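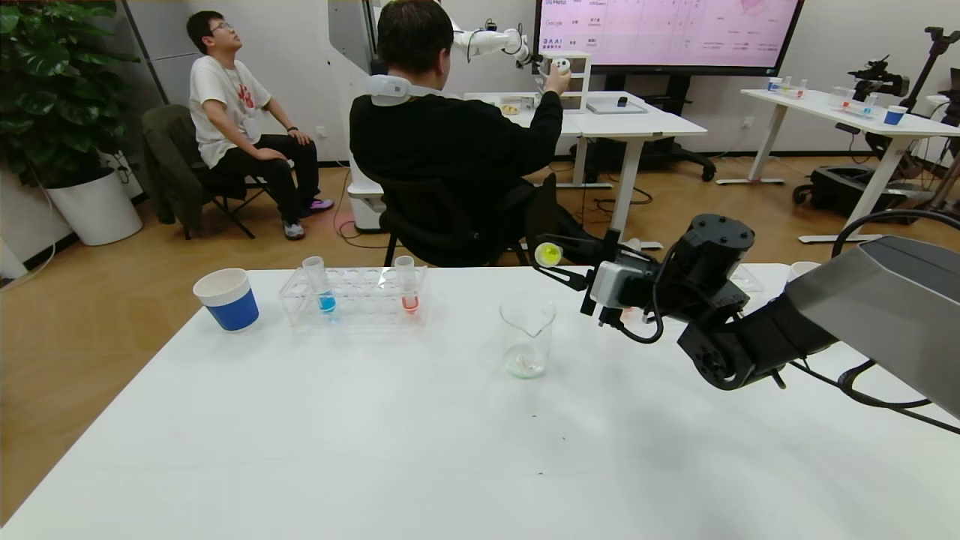
Dyeing eggs with food coloring is one of my favorite kitchen-table projects, and you don't need a kit to get beautiful color! What you do need is a way to keep your shades apart while you mix. A clear rack with a couple of test tubes is perfect for trying out colors, say a blue in one and a red-orange in the other, and a glass beaker with a spout makes pouring so much easier. A plain paper cup is fine for the dyeing itself.

What you need

White eggs, hard-boiled and cooled
Liquid food coloring
White vinegar
Hot water
Paper cups, one per color
A spoon and a wire rack

Steps

1. Pour half a cup of hot water into each cup and stir in a teaspoon of vinegar.

2. Add 20 drops of coloring. Go darker than you think you should - the shell always takes less than the water shows.

3. Lower an egg in with the spoon and leave it for 2 minutes for a pastel, or up to ten for something really bold.

4. Lift it out, set it on the rack, and let it dry completely before you touch it.

For two-tone eggs (these were a huge hit at the Prosville spring fair!), dye the whole egg pale first, let it dry, then dip just one end in the second color. Brown eggs work too, and they give you gorgeous earthy greens and rusts.

Store anything you plan to eat in the fridge and finish it within a week.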